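1/ The Rornberg canton statistics office put out its labor market release this morning. Short thread on what's in it and what isn't.

2/ Registered unemployed at the end of last month: 2,295. That is 14 fewer than the month before, so basically flat. The jobless rate didn't move at the first decimal.

3/ Open positions reported to the job centers went up to 336. Most of the new ones are in nursing, hotels and building trades. Office jobs were down again.

4/ Two large employers explain a lot of the local picture. Pernoteck is still hiring for its second shift. Thaler has had a hiring freeze since August and says it will review it after the spring order round.

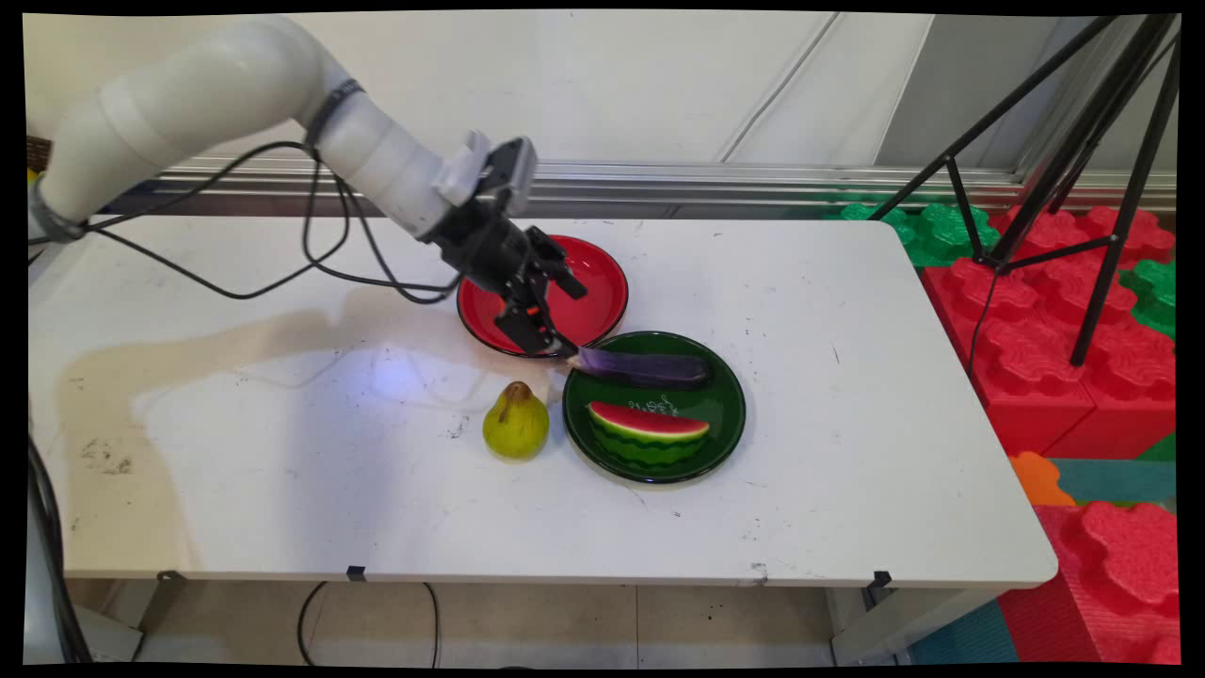
5/ Does a flat number mean no one is losing or finding work? The count only shows the difference between people signing on and people signing off. Both flows can be large in a month when the total hardly changes.

6/ The release has no flow figures this time. Nadja Hämmerli at the statistics office told me they are checking them after a software change at the job centers and will publish them with the next release.

7/ Short-time work is counted separately. People on reduced hours still have a contract, so they don't show up in the 2,295. Thaler has one department on short-time right now.

8/ On wages there is very little. The canton only surveys pay once a year. Reto Pichler of the local trades association says his members are offering more to electricians and roofers – he didn't want to put a percentage on it.

9/ Seasonal note: winter is always the high point here because building sites are closed. The adjusted series comes out a week later and I'd wait for that before calling a trend.

10/ A few people asked about Jasville. It's in a different reporting district, so its numbers are not in any of this.

11/ Correction to post 3: the nursing jobs include part-time positions. Thanks to Luzius Hofstetter for pointing that out.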